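February, bench notes, wardrobe workroom

Started 7.40. Carleen in at eight, Leonie after lunch.

Main job today was the awards gown for Snežana Georgiev. She wears it for the Garer premiere and then again for the magazine cover, so it has to stand up to two outings and a lot of sitting in cars. Her stylist (Beverley Ellery) rang first thing with changes. The train comes up by 4 inches and the left shoulder strap goes. I asked for it in writing and the email came before ten. Printed and pinned to the job sheet.

Without the strap the bodice needs more help. Put in two extra bones at the side back and a waist stay in grosgrain. Tried the spiral steels from Damgaard first but they twist when she turns, or they do on the stand at least. Went back to the flat ones. Casing sewn by hand as the machine was marking the satin.

Needle notes: size 70 microtex is fine on the satin. The 80 leaves holes that don't close up with steam. Leonie tested both on scrap, samples are in the envelope taped inside the back cover.

Second job, Manaia Tapsell's jacket for the talk show. He has lost weight for the Zarard film and the old block is no use any more. Chest now 100 cm, inside leg 33 inches. Took the side seams in and left the allowance, as he says he will put it back on when filming stops. The papers have been writing about his diet all month, so please nobody leave the measurement sheet on the front desk again. It lives in the grey drawer.

Buttons for the jacket are still not here. Lituvico say they have gone out. If they don't turn up by tomorrow's post I'll use the horn ones from the spare tin, which are a shade darker but will pass on television.

Afternoon. Marked the new hem on the gown with Carleen standing in, same heel height. It dips at the right back. Checked the floor, floor is level, so it is the cut. The right back panel was laid slightly off grain and has dropped while hanging. Unpicked it and left it to hang overnight with a weight on. Don't hem before it has finished dropping.

Pressing: silk organza cloth only, no bare iron on the satin. Low steam. Leonie had a water spot on the offcut from the big iron, so that needs descaling before it goes near either job.

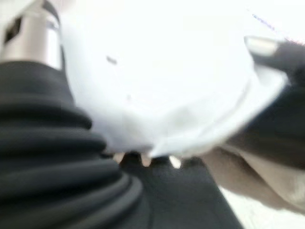 To do next

Re-mark gown hem once the panel has hung, then Beverley to approve length before anything is cut.
Waist stay hook needs moving in a touch.
Jacket: buttons, sleeve lining, final press.
Ring Lituvico if nothing by eleven.
Descale the iron.
Order more flat steels, down to the last 2 in the long size.
Ask Snežana's office which shoes. They have told me one heel height and the stylist has told me another.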